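Häufige Fragen zu Pappbechern, Bestellung und Rückgabe
Stand: 18/06/2023

Wir kriegen gerade viele Mails, deshalb hier das Wichtigste in Kürze. Wird nach und nach ergänzt.

Wie viele Becher sind in einem Karton?
1000 Stück, gestapelt in Folienschläuchen. Halbe Kartons gibts nicht. Ausnahme Sorte Kukley, da sind es 600, weil doppelwandig.

Kann ich vorher ein Muster haben?
Ja. Kurze Mail mit Anschrift, Sorte und Größe dazu schreiben. Muster sind immer unbedruckt. Porto zahlen wir, bitte nur eine Sendung pro Betrieb.
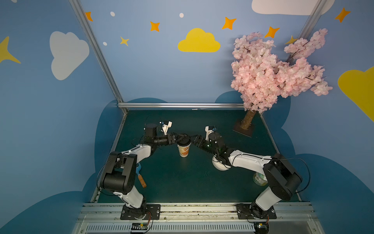 Sind die Becher für heiße Getränke geeignet?
Kukley ja, auch ohne Manschette. Die einfache Sorte (Salameh) geht auch, wird aber außen schnell heiß. Für Tee lieber doppelwandig oder zwei Becher ineinander. Mikrowelle: nein. Beide nicht.

Passen die Deckel auf alle Größen?
Nein. Deckel extra bestellen, auf den Randdurchmesser achten, steht beim Artikel. Falsch bestellte Deckel nehmen wir zurück, wenn der Schlauch noch zu ist.

Darf das in den Biomüll oder ins Altpapier?
Leider meistens weder noch. Innen ist eine dünne Beschichtung drin, damit nichts durchweicht. Am besten bei der Gemeinde nachfragen, das wird überall anders gehandhabt. Im Zweifel Restmüll.

Wie lange dauert die Lieferung?
Bestellung bis 13 Uhr geht am selben Tag raus. Bedruckte Ware deutlich länger, Termin steht in der Auftragsbestätigung. Für Feste im September bitte früh melden, da ist die Druckerei fast immer voll.

Welche Datei braucht ihr für den Druck?
PDF, Schriften in Pfade umgewandelt, max. zwei Farben. Keine Fotos vom Handy, keine Worddateien. Korrekturabzug kommt per Mail, ohne Freigabe wird nichts gedurckt. 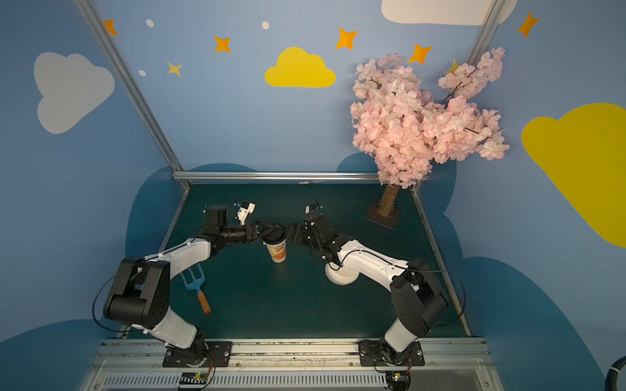 Pappbecher, von zwei Seiten gegriffen

Kann ich zurückgeben, was übrig bleibt?
Ungeöffnete Kartons ja, 30 Tage ab Lieferung. Bedrucktes nicht. Rücksendung bitte vorher anmelden, sonst bleibt das Paket im Lager Tusness liegen und keiner weiß, wohin damit.

Wie lagern?
Trocken, nicht direkt auf dem Kellerboden. Und nicht neben Kaffee oder Gewürzen, Pappe nimmt den Geruch an. Angebrochene Schläuche wieder zumachen, Klammer reicht.

Rechnung an den Verein statt an mich?
Geht, bei der Bestellung ins Feld Bemerkung schreiben. Nachträglich ändern dauert.

Frage nicht dabei? Kontaktformular nutzen, Bestellnummer nicht vergesen. Druvora Bechershop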